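Consumer Claims and Evidence
Handout 4: Reading a product test without getting taken in

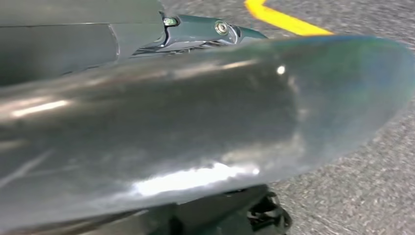 Page last changed: October, by H. Wibisono

Bring this to the session along with the Durkolance leaflet. If you lost the leaflet, share with a neighbor.

Last time we ended on the claim that Durkolance floor polish "lasts up to three times longer." Several of you were ready to accept it since there was a test behind it. There usually is a test. The question is what it tested.

1. Longer than what?
The leaflet never says. Fikri Chin wrote to the company for last year's class and was told the comparison was with "an untreated surface." So the polish outlasts no polish. I would hope so.

2. "Up to"
Up to three times includes one time. It also includes less than one. When you see these two words, cross them out and ask for the middle result. If only the best result is given, assume the middle one was dull.

3. Who was asked
The Wuvton survey reports that 83 percent of users "noticed a difference." The small print gives 46 users. Work out how many people that is and see whether you can get exactly 83 percent. (Rounding is allowed. Show your work.) Then look at how they were found: all had bought the product and sent back a card for a discount. People who threw the bottle away did not send back a card.

4. What counts as shine
Gloss can be measured with a meter, at a fixed angle. The leaflet used a panel of judges and a five-point scale. Judges are fine if they don't know which sample is which, but I can't find any sign that these ones didn't know. A bright spot on a surface also depends on the lamp and where you stand — so two photos taken under different light prove very little.

5. A better one, with problems
El Fassi tested 221 tiles, half treated, and had them walked on for about 250 hours. There was a real control group and the losing results were printed. I still have doubts. Bornis supplied the tiles and also sells the polish, and nine tiles were dropped "for damage" with no word on which group they came from.

For next session
Read section 5 again and write one page: how bad would those nine tiles have to be to change the result? I don't want a general essay on bias.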